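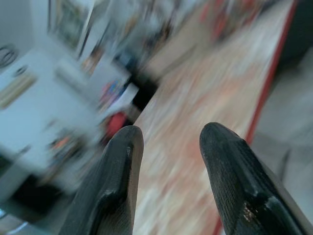 Tokby, im November

Der Plorik ist ein Zweifingergreifer mit schwarzen, geriffelten Fingern, und ich pflege meinen inzwischen ziemlich gern (ja, wirklich!). Vor jedem Einrichten fahre ich ihn frei in den Raum und lasse ihn 60-mal öffnen und schließen. Die Fingerbeläge prüfe ich auf blanke Stellen, getauscht wird nach mehr als 100 Betriebsstunden.

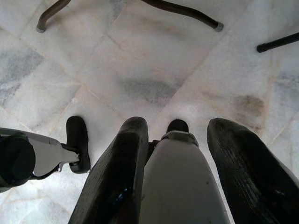
Ross hält dagegen, man solle die Beläge immer paarweise wechseln, sonst greife das Ding schief. Mache ich jetzt auch so! Danach kommt der Nullpunkt dran, und das Kabel braucht genug Schlaufe fürs Handgelenk.
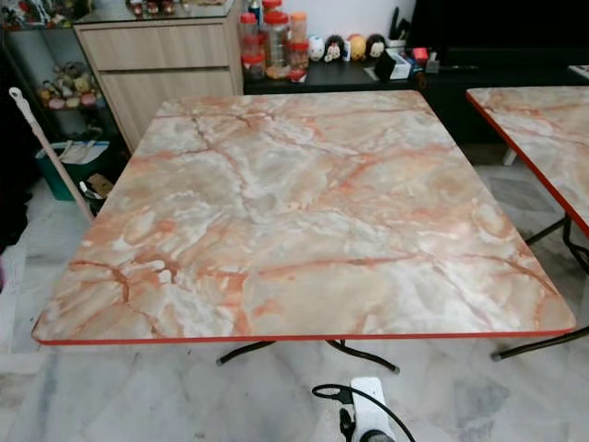
Greifer vor dem Klapptisch mit Marmormuster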